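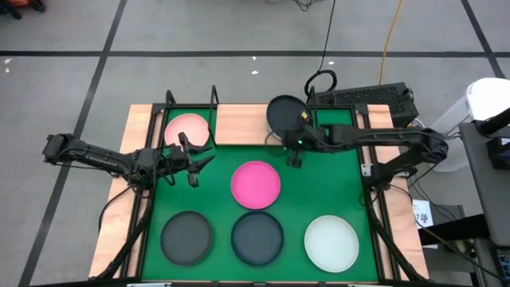 Who Washes Up? Dishes, sharing and arguments in a student house

Project report, Household Studies elective
Group: Josphat Kioko, Peninah Bakilana, Malou Hallgrímsson
Supervisor: Musyoka Makokha

1. Why this topic

We started out wanting to do food waste. Two other groups already had food waste. Malou lives in Feltum house, where there had been a big fight over the kitchen in February, so we switched to washing up. Musyoka said fine as long as we had an actual question by Monday.

The question: does it matter whether people in a shared kitchen own their own dishes, or share one common set? By matter we mean two things. How long dirty dishes sit, and how much people are annoyed with each other.

2. Background

Short section, we know. Most of what we read was on couples and families, who does the housework, who thinks they do more than they do. Almost everyone overestimates their own share, that comes up again and again. Less on people who are not related and did not choose each other. We also used the general idea of the commons: if a thing belongs to all, each person has a small reason to use it and a small reason not to look after it. A sink is a pretty good commons. Everybody wants it empty, emptying it costs one person ten minutes.

What the commons idea leaves out is shame. In a house you know whose pasta that is. We come back to this in section 5.

3. Method

Two kitchens in the same building. Feltum lower has a shared set: plates, bowls, pans, all bought by the house years ago plus whatever people left behind. Feltum upper has private dishes, each person has a shelf and the shelf has a name on it. 16 residents in total across both floors.

We did three things.

Sink log. A sheet taped next to each sink. One of us went by at 8 in the morning and again at 9 in the evening and wrote down what was dirty and whether it had been there the time before. We called an item "stuck" if it was there for 2 visits in a row. The log ran for three weeks.

Survey. One page on paper. How often do you wash up, how often do you think the others do, how annoyed are you on a scale of one to five, plus an open box at the bottom.

Interviews. Four, two per floor, in the kitchens. Josphat recorded, Peninah typed up. One recording is mostly the extractor fan, so for that one we only have notes.

People knew about the log. No way around it really, the sheet was right there. Baldur Hallgrímsson (Malou's brother, lives on the upper floor) was left out of the interviews for obvious reasons but he did fill in the survey.

4. Results

Sink log. 107 stuck items over the three weeks, both kitchens together. 70 of them in the lower kitchen, the one with the shared set, the rest upstairs. So the shared kitchen was worse, which is what we guessed.

But it was worse in a particular way. Downstairs the stuck things were mostly plates and mugs, small stuff, a few at a time from several meals. Upstairs it was pans. A pan with something burned on would sit for days, owner known to everyone, name practically on it. One stayed nearly the whole second week. The plates upstairs went fast because if you only have a couple you need them back.

Weekends were bad in both. Sunday evening worst. Tuesday oddly good downstairs, we think because somebody's mother calls in the evening and she cleans while on the phone. This is from an interview, we did not check it.

Survey. Nearly all the forms came back. When we asked for your own share of the washing up and added the answers together, each kitchen got well over a full kitchen's worth of washing. Same as the couples studies. The people who logged the highest share for themselves were also the most annoyed.

Here is the part we did not expect. Annoyance was higher UPSTAIRS, the kitchen with fewer stuck items. Not by a huge amount, but it held in the survey and in the interviews as well.

Interviews. Some bits that explain it maybe:

"Down here you just wash a plate. You don't know who it was so you don't get mad, you get mad at the plate." (lower floor)

"I know it's his pan. He knows I know. I am not touching that pan." (upper floor)

"If I wash hers once then it's my job, so I put it on the windowsill." (upper floor)

The windowsill came up in both upper floor interviews. Apparently dirty pans get moved there as a sort of message. Downstairs there is no such spot, or nobody mentioned one.

5. Discussion

Shared dishes meant more dirty things lying around. Private dishes meant fewer, but each one was personal. In the shared kitchen people complained about "the kitchen" and in the private one they complained about a person. We think that is the main finding.

So the commons idea gets the mess right and the mood wrong. It predicts the sink. It does not tell you who stops saying good morning.

Also washing someone else's dish means something different on each floor. Downstairs it's normal and a bit invisible. Upstairs it is either a favor or an insult, and people avoid both. Peninah thinks this is why the pans sat so long — nobody else was allowed to break the deadlock without it being a statement. Josphat thinks pans are just horrible to wash. We could not settle this with our data. You would need to log effort as well, not only items.

6. Problems

Small sample, one building. The two floors differ in other ways, upstairs has more final year students and they cook later. The log counts a teaspoon the same as a roasting tin, should have weighted it. We missed three visits, all of them mornings. Also the sheet probably made people wash more, at least in the first week, you can see the numbers go up after.

And Malou lives there. She did not do the log for her own floor but she did wash up on it.

7. What we would do next

Swap the systems. Give upstairs a shared set for a month and have downstairs label their shelves, then run the same log. Feltum lower said no when we asked. Upper said they would think about it.

Work split: Josphat recordings and section 5, Peninah transcripts and survey, Malou log sheets, tables and the intro. Log sheets and blank survey are in the appendix, which is handed in seperately.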